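Search this site
Search

Moved to Susuvholm in July, and today I want to write a little about learning to buy used things in a new country. A short thread.

1/ At home we bought new or we got from family. In Susuvholm everybody sells everything to everybody. My first purchase was a desk lamp for 2 euros. I was very proud.

2/ The word I had to learn first was "worn." In the ads it can mean one small line on the side, or it can mean the thing is finished. I now ask one question always: does the damage change how it works?

3/ Scratches I stopped to worry about. Chipped coating, scuffs, a bit of tape on a seam – for storage it is fine by me.
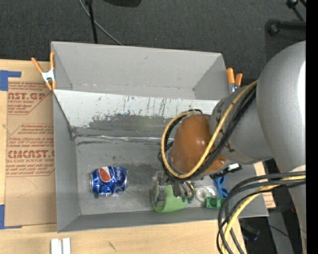

4/ Minhas replied that scratches are fine but smell is not, and that I should never buy a cupboard without opening all its doors first. I agree completely. I learned it with a shoe cabinet.

5/ About price. I used to offer half, because my uncle did so. Here people get a bit hurt. If the ad says 60, I ask for a little less, politely, and I come on time.

6/ The weekly market in Ullholm is better for kitchen things. The bus takes 20 minutes, and you should bring your own bags.

7/ Next time I will write about chairs, which is a longer story.

20 shares · 2 comments

Comments

Lirkia: Go to Ullholm early, the good pots are gone by ten.

Minhas: Still waiting for the chairs!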